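Booth notes: the paper-sorting task

The second tabletop booth at Pladska is now running the document task that Ye-seo Kwon proposed last May. Two arms share the table. An operator drives both of them by remote control, one hand per arm, and every run is recorded as a demonstration for the Grukanora policy to learn from. The work is office work: pick up printed pages, find the ones with a highlighted passage, and deal with the paper clips.
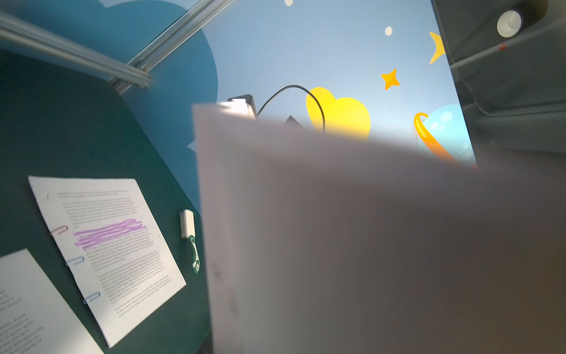
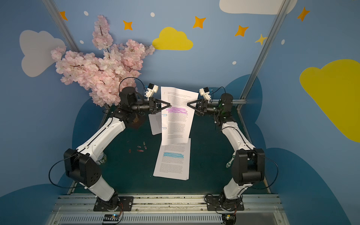
Highlighted pages in the booth: the first from a wrist camera, the second from the fixed camera with both grippers on one sheet.

Paper has been harder to teach than the blocks and cups we started with. A sheet bends under its own weight, and the arms have to agree on how far apart to stay. If the operator pulls the hands apart, the page slips or tears. If the hands drift together, it folds over and the text can't be read from either side. Most new operators lose the page on their first few tries. Dae-han Yoo trains them, and he now has everyone spend their first session lifting blank sheets before they touch a printed one.

The controls are the same pair of hand grips we used for the cup task. There is no force feedback in them. You feel nothing when the fingers close, so you learn to judge the pinch by watching the paper. Operators who look at the tabletop directly do better at the start. Those who work from the wrist views get better later on, mainly on the clips, where the view from outside doesn't help much.

We have kept 1,380 demonstrations so far. Another 206 were recorded and set aside. Most of those were dropped for long pauses, where the operator stopped to think and the arms sat still in the air. The policy copies pauses very faithfully, and the early version trained by Ye-seo would freeze over the stack for no reason that helped anybody. She took the worst of them out and retrained, and the freezing is much less common.

Failed grasps are a different matter and we do keep those, as long as the operator recovers. A run where the page drops and gets picked up again is worth having. Please don't press the discard pedal just because a run looked clumsy. Press it if you knocked something off the table, if a cable caught, or if someone reached into the booth while the arms were live.

A few changes for anyone on the operator list:

The start position has moved. Both arms now begin raised and clear of the stack. Return them there before you end a run, and hold still until you hear the tone. Runs that end early lose their last few frames and the label script rejects them.

Change the page order between runs. We found one batch of 104 demonstrations in which the highlighted page was on top of the stack every time. The policy trained on that batch picked up the top page whatever was printed on it. Shuffle the stack, turn it a little, and move it left or right.

Highlighter color is part of the instruction. Read the prompt on the screen before you move. If it asks for purple and you lift a page marked in another color, finish the motion, put the page back and go for the right one. Do not relabel the run yourself. Leave a note in the log and Dae-han will sort it out.

Clips go back on the table loose, in a different spot each time. Bent ones should be thrown away. A bent clip can be pushed onto a page by hand easily enough, but the grippers can't do it, and people have spent whole sessions fighting one.

Printed pages wear out. Swap any sheet with a crease across the text, and use the plain office paper from the Wendeo box. The heavier stock on the shelf above it is for the folding task and behaves differently in the grippers.

The next stage is the handover, in which one arm takes the page from the other and lays it down on a second stack. Ye-seo has written the task sheet and recorded a few runs to see how long they take. They come out a good deal longer than the current ones, so we will split each into two parts and record them separately at first. Operators who are comfortable with the two-handed lift can ask Dae-han to be added to the handover list. Spare slots are on the sign-up sheet outside the Su room, and the booth needs to be left with the arms powered down and the log filled in.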